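Print this page | E-mail this story

The Folding Room

Friday, November 4, 2022
By a staff contributor

The arms arrived at the Gresthorpe laundry in the week the clocks were wrong, when it was dark by the time the second shift had its tea. They came in two crates on the Skatley truck, and the driver wanted a signature, and the only person on the floor with a pen was the woman who ran table four.

She had run table four for 19 years. It was the small goods table. Sheets and towels went through the big ironer at the other end, and had done since before her time, but face cloths, napkins and tray covers came to her in a cage and left in stacks of 6, squared at the corners, tied with tape. On a good shift she and the girl beside her got through 600 pieces. The number was written on a whiteboard by the door and rubbed out each night.

The man from Dreßler stayed for four days. He was polite and ate his lunch in his car. He bolted things down, plugged things in and spent a long time looking at a laptop. On the second day he asked if he could watch her fold.

"Watch what?" she said.

"Just your hands, if that's all right."

She folded a napkin for him. He asked her to do it again slower, and she found she couldn't. When she slowed down she lost track of which hand went first. He told her not to worry about it and wrote something down anyway. After that she did it at her usual speed and he stood behind her with his arms crossed until the cage was empty.

That night she folded tea towels at her own kitchen table and tried to catch herself at it. The left thumb did most of the work. She had never known that. Her husband asked what she was doing and she said the tea towels.

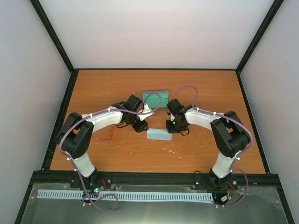

By the end of the week the manager had moved her stool. It was a metre and a half to the left now, facing the arms, and her job was called minding. If a cloth went crooked she was to press the button, straighten it and press the button again. There was a sheet on a clipboard for writing down each time. The girl who used to work beside her had gone over to the Urcombe site, on the loading dock, for the same money and an earlier bus.

The arms were slow. Everyone said so in the break room, and they were right. The manager said slow was fine, because they could run through the night when there was no one there to pay. He said they would do up to 300 pieces a shift by the new year and more after that. He said it kindly enough. He had known her a long time.

She didn't hate them. People expected her to, and would stop at the table and shake their heads on her behalf. What she minded was the sitting. Her shoulders, which had ached every winter for years, stopped aching, and her lower back started up instead. She also missed the talk. With the girl there she had known all about the boyfriend and the boyfriend's car. Now she had the radio, and the radio was tuned to the manager's station.

In the third week a batch of tray covers came through from the hospital, the old kind with the thick hem. The arms couldn't get them right. She pressed the button, straightened, pressed the button. She filled one side of the sheet and turned it over. A bit after 8 she pressed the button and didn't press it again.

She pulled the cage across to the old table – they hadn't taken it out yet, only pushed it against the wall – and stood up to it and folded. She did the lot. It took most of an hour. She squared them and tied them in 6s and put them on the trolley, and then she sat back down on the stool and looked at the clipboard for a while.

There was a column for the reason. She wrote "hem".

The next morning the manager read it and asked her whether that was a fault or a stoppage, since Dreßler would want to know. She said she supposed it was a stoppage. He nodded and changed the heading, and asked if she could come in at five on Saturday, as the hospital had more of them.

Last updated: November 2022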